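**From:** Anjana Roy
**To:** Mindedari users list
**Subject:** Re: Two-arm kit for clothes sorting, worth the money?

Neville Nuttall wrote:

> We've been offered the Mindedari two-arm kit and I'd like to hear from anyone who has tried it on clothes. Does it only cope with neat squares of cloth, or can you give it a proper heap? And is the wrist camera any good up close? Jordan says the Fuchs grippers are stronger, but I don't need strength for T-shirts.
>
> Neville

Hi Neville,

Do give it a proper heap! We've had ours since July and clothes are my favourite thing to try on it. Both arms bolt to the same front rail, so there's only one thing to line up, and it took Kerstin and me 6 evenings to get from boxes to first grasp (one of those went on a cable I'd plugged in back to front).

These are from our own set-up, all with mixed garments, plain and printed: 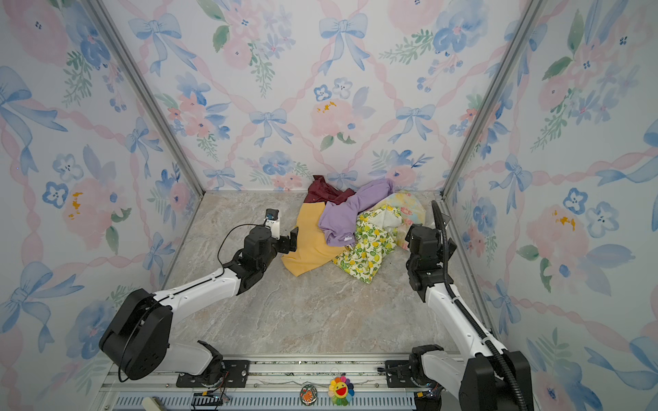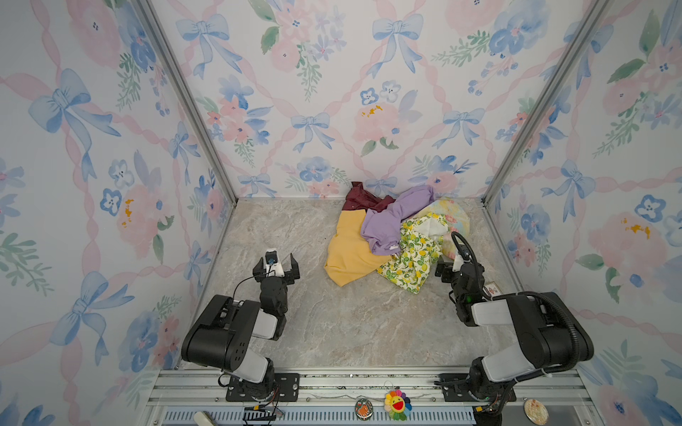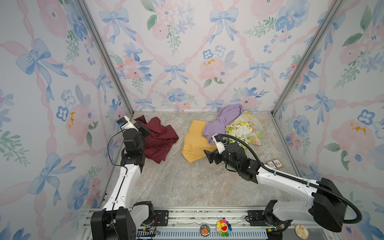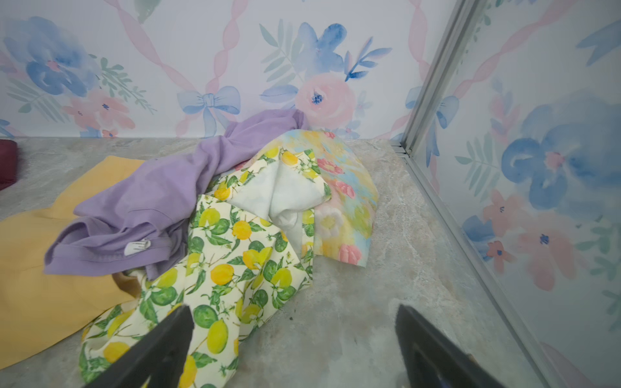 *Both arms at the clothes in the first three; the last is the view from a wrist camera.*

To your camera question – yes, I'm very pleased with it. In the last picture you can make out the care label on the purple T-shirt, though not read it, and the lemon print stands out nicely from the floral one behind. For picking an edge to grab, that's plenty for me.

Now the grumbles. The cable along the right arm is thick and I'd like a neater way to route it. The manual has 7 pages on the gripper and hardly a word on setting the two arms up to share a space, so expect to work that out slowly. Lilibeth has written up her own notes for the Irnberg group and they're much better, ask her for a copy. Dark cloth still gives us more missed grasps than pale, and I haven't found the right lighting yet.

As for Fuchs, Jordan is right about strength, but I've never wanted more of it for this sort of job. Our log is up to 1,000 grasps now and I still look forward to switching it on – there's something lovely about watching it go after a sleeve.

Happy to bring the log to Vetotby if you're going. What sort of table would you be putting it on?

Anjana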